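How I finally cleared the junk drawer (and the four others that had turned into junk drawers)

Posted 17/12/2023

I've put this off for years. We have one of those kitchens where every drawer starts out with a purpose and then slowly fills up with batteries, birthday candles and the little keys that bleed radiators. By June I couldn't shut the one next to the cooker without pushing something down with a wooden spoon, and that was the end of my patience.

So this is how I did it, in the order I did it, with the bits I got wrong left in.

What you need

A big table or a clear stretch of floor. A few tubs, bins or trays, any sort, as long as things can't roll out of them. A bin bag, a damp cloth, a pen, and some scrap paper for labels. I bought a set of drawer dividers from Stoder before I started and wish I'd waited, but more on that further down.

Set aside an afternoon for one drawer. I know that sounds like a lot! My first one took me 40 minutes just to empty, mostly because I kept stopping to read old takeaway menus.

Step one: tip the lot out

Do the whole drawer in one go. I tried picking through mine while it was still in the unit and all I did was move things from the left side to the right side. Take the drawer right out if the runners let you, carry it to the table and turn it over. Then wipe it. There will be crumbs, and there will be something sticky in the back corner (mine was a cough sweet, I think, from another era of our lives).

Leave the empty drawer somewhere to dry and don't put a single thing back yet.

Step two: sort by where it lives

My first go at sorting was by type, so all the metal things together, all the paper things together, and so on. It looked lovely and it was no help at all, as a tin opener and a bicycle spanner don't want to end up in the same place. The second time I sorted by room. Kitchen, shed, desk, children's rooms, car, bathroom. Much quicker, and when you're done you can just walk each pile to its door.

Then there's the pile that has no room, and you need one tub for it. I call it the "ask later" tub. Anything I'd held for longer than a few seconds went straight in so that I could keep going. Toy dinosaurs, tape, sunglasses, a plastic cup, all in together, and no guilt about it.

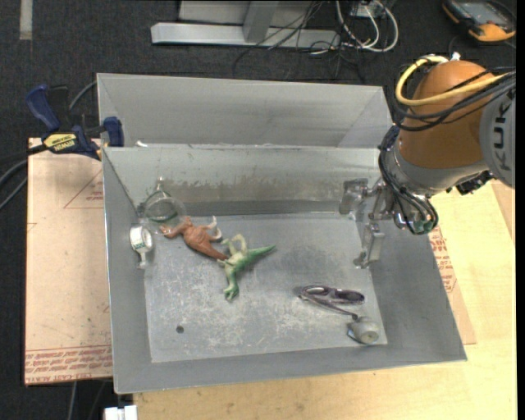
Huang wrote underneath my first post on this that the "ask later" tub is exactly where it all goes wrong, because in their house it simply became the new junk drawer with a nicer name. The fix, they said, was to make it inconvenient: put it on the bottom stair, or on the chair you like to sit in, and have a rule that it must be empty before bed. I've tried the chair version and I have to say it works far better than my old method, which was to slide the tub under the sideboard and forget it for a month.

If you've got people at home, call them in at this point and let them claim their stuff. Anything unclaimed gets a place found for it by me, and the grumbling afterwards doesn't count.

Step three: be a bit ruthless

I'm soft about this, so I gave myself some rules and wrote them on the back of an envelope.

Pens get scribbled with. If they don't write, out they go.
Keys that fit no lock we own go in one small jar, labelled, for a year. After that they're scrap.
Cables only stay if I can say out loud what they plug into.
Rubber bands, keep a handful. You don't need the whole ball.
Instruction booklets go if the thing itself has gone. I found one for a Vurnmont toaster we got rid of two kitchens ago.

Batteries need their own bag. Please don't put them in the bin bag with everything else! Our supermarket has a collection box by the door, so mine hang on the back of the front door until the next shop. If you've loose ones, a bit of tape over the ends is a good idea.

I was curious, so I did tot up what left the house from the first drawer: 53 things, and that's with all the paper clips counted as one.

Step four: measure, then buy (or don't)

Now we come to the dividers. I'd guessed at the width of my drawer and guessed wrong. The inside measured 332 mm across and the set I'd bought needed more than that, so it sat there at a silly angle until I gave up and sent it back. Measure the inside of the drawer, not the front of it, and measure the height too, or your lovely tall divider will catch on the worktop every time.

In the end I used what we had. Two shoebox lids, the bottom half of a tea box, and a shallow tray that used to hold cutlery. They've been in there since the summer and they're fine. A bit of folded card down the side stops them sliding.

Step five: put back less than you think

I aim for a drawer where I can see the bottom. In the kitchen one I now keep scissors, one roll of tape, a pen, matches, the tin opener, a torch and the string. The torch is at the front, and I'd urge you to do the same, as you'll be looking for it in the dark.

Label the sections if you live with others. I used scraps of paper to begin with so I could change my mind, and I did change it twice before writing them out properly.

Keeping it that way

Once a month, when I'm waiting for the kettle, I pull the drawer open and take out whatever doesn't belong. It takes as long as the kettle does. I missed October completely and there were three lip balms and a cork in there, so nothing terrible.

Next on my list is the cupboard under the stairs, where I know for a fact there's a Hurnholm picnic set with roughly half its forks. I'll write that one up when I can get the door open.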